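Twelve strangers and a cold room: Anjana Marikar on her fortnight as a juror

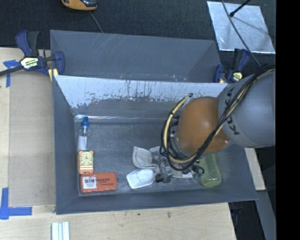 A KUKA robot arm reaching into a grey bin.

Anjana Marikar has put the kettle on twice before we sit down, and apologises both times for forgetting it. She runs the alterations counter at Pacheco, the dry cleaner's on the corner, and she has lived in the flat above it for long enough that half the street brings her their hems and the other half their troubles. Until last October she had never set foot in a courtroom.

"I thought the letter was a parking fine," she says. "I very nearly put it in the drawer with the takeaway menus. My friend Rokeya was here, and she picked it up and said, Anjana, this is the Crown Court, you had better sit down."

The case she was picked for concerned a burglary at a jeweller's workshop, and a man who was said to have driven the car. She won't be drawn on what went on in the jury room, and she is quite right, as the law forbids it and she takes that very seriously indeed. What she is happy to talk about is everything else - the waiting, the sandwiches, the odd business of being asked to judge a person you have never met.

"The waiting is most of it," she says. "I took a cardigan to knit on the first day and I had both sleeves done before they called my name. There was a gentleman doing a jigsaw of a lighthouse, and people would wander over and put a piece in and wander off again. You get fond of people very quickly in a room like that."

And then the court itself, which was smaller than she had pictured, and a good deal colder. She remembers a clock that ticked too loudly and the usher, who was kind and wore squeaky shoes. The papers came in a ring binder of 237 pages, one between two, and she shared hers with a young man who turned the corners down.

"I am a tidy person," she says. "I did mind the corners. But he was so careful with the evidence, he really listened, and after a day or so I stopped seeing them."

Did she find it upsetting? She thinks about this for a while, and gets up to let the cat in.

"There was one afternoon, a Thursday, when the owner of the workshop gave his evidence. He was describing coming down the stairs in the morning and seeing the door hanging open, and he had to stop and have some water. He'd been making wedding rings for people, you see, and he'd had to ring every couple himself. I went home and I couldn't eat my tea. I just sat with the radio on."

She also found herself watching the defendant's mother, who sat in the public seats every day with her handbag on her knees. "Nobody's on trial up there, but you look at her and you think, well, she is having a dreadful time too."

The verdict was guilty, and the sentence came some weeks later, when the jurors had all gone back to their ordinary lives. Anjana read it in the local paper on the bus. She had half expected to feel pleased, or sorry, and says she mostly felt tired, and missed her stop.

Money was a worry for some of the others, she says, particularly those who work for themselves. Her own employer kept her wages up, and her colleague Vusumuzi Ntuli took over the counter while she was away. "He shortened a pair of curtains by 40 centimetres when the lady wanted four," she says, laughing until she has to put her cup down. "We bought her new ones. She has been very nice about it."

I ask whether she would do it again if another letter came. She would, she says, although she would bring a thicker jumper and her own teabags. She still nods to one or two of the others when she sees them in town, and they talk about the weather or the buses and never about the case. The cardigan is finished too. It's green, with wooden buttons, and she was wearing it when she walked me down to the door.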